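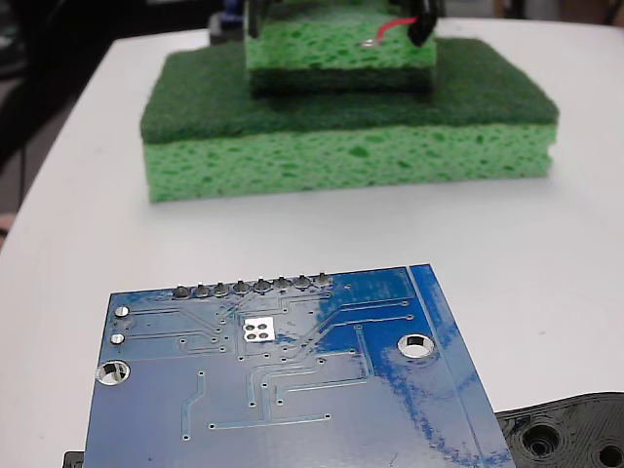

Winter nights on the AM dial

22nd August

I've been meaning to write this one up since June, when the nights were longest and I was staying up far too late with headphones on. The short version is that I've fallen completely in love with listening to faraway AM radio stations, and I'd like you to try it before spring takes the good nights away!

It began with a Sorska portable I picked up at the tip shop in Turden. It's a big grey thing with a handle and a tuning knob so heavy it keeps spinning after you let go. I wanted it for the cricket. But one night I left it on after tea, bumped the knob while reaching for the kettle, and there was a man reading out cattle prices from a town some 300 kilometres away, clear as if he was in the laundry. Then he faded, another station swam up through him playing country music, and then he was back, on to sheep by now. I stood there until the kettle had boiled and clicked off and gone quiet again.

If you already know all about this, bear with me. During the day, AM signals mostly travel along the ground and peter out. After dark, part of the upper atmosphere changes and the signals that head skyward get bent back down a long way off. So the same radio on the same shelf picks up a whole different country once the sun has gone. I'd lived my entire life without noticing, and I grew up in a house where the radio was never off.

What I do of an evening

I start about half an hour before sunset, because that in-between time is lovely. Stations to the east are already in darkness and come up first, then the rest fill in behind them. I go up the dial slowly, and I mean slowly – a whole evening can go on one little stretch. When I hear something I don't know, I wait for the station to say who it is, which usually happens on the hour, just before the news. (It also usually fades out on the hour, just before the news. You get used to shouting.)

Everything goes in an exercise book. Frequency, time, what I heard, how strong it was, whether there was lightning crackle. My tally for the season stands at 81 stations, and 53 of those came in June alone, when it was cold and still and I had a week off work. I know serious listeners would polish that off in a weekend. I don't care, I'm thrilled with it.

My favourite entry is a tiny community station that I only had for eight minutes. They were doing birthday calls, and then somebody dropped what sounded like an entire tray of cups.
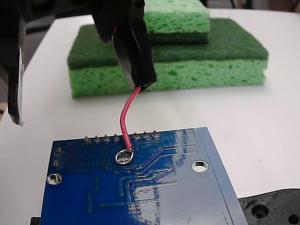 The underside of a blue circuit board, with solder joints along the top edge.

Noise, the great enemy

The biggest surprise was how much racket my own house makes. Phone chargers, the dimmer in the lounge, the telly next door, one LED bulb in the hallway that buzzed across half the band. I spent a very happy Saturday-ish sort of afternoon walking from room to room with the radio under my arm, switching things off at the wall. The hallway bulb went in the cupboard and the difference was enormous!

Turning the radio helps too. There's a rod inside that works as the aerial, and it hears best from its sides, so if two stations are sitting on top of each other you can often swing the set until one of them drops away. It feels like a magic trick the first time. I've put the Sorska on an old cake turntable and it's the best upgrade I've made.

I did try a long wire strung along the back fence, and it brought in more of everything, including the neighbour's electric fence. Tick. Tick. Tick. I took it down again.
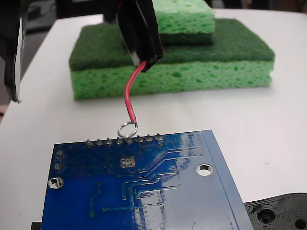

A night out at Zutwood

For the real thing you need to get away from houses. I drove out to the Zutwood picnic ground on a clear night with a thermos, two blankets and fresh batteries from Nwankwo Electrical, and parked facing the lake. No power lines, no chargers, just frogs. I'd never heard the dial so quiet between stations, or so full when you landed on one. There were talkback callers arguing about roundabouts, a choir, a race call, and a language I couldn't pick with beautiful, very slow strings under it. I stayed until my feet went numb and drove home with the heater on full, grinning.
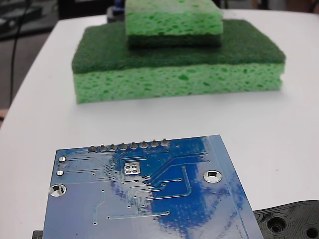 A blue board on the white table, green sponges stacked further back.

If you'd like to have a go

Any old AM set will do, and the bigger portables from the eighties are often wonderful. Check the battery compartment for crusty green stuff before you pay. Get some headphones, pick a cold night, turn off whatever you can and start at the bottom of the dial. Write down everything, even the ones you can't name, as I've matched up several of my mystery stations weeks later from a jingle or a place name I'd scribbled in the margin.

I'm hoping for one more trip out to Zutwood before the storms start, and I still haven't got an island station. If you've heard one from round here, tell me the frequency in the comments and I'll be up tonight looking for it.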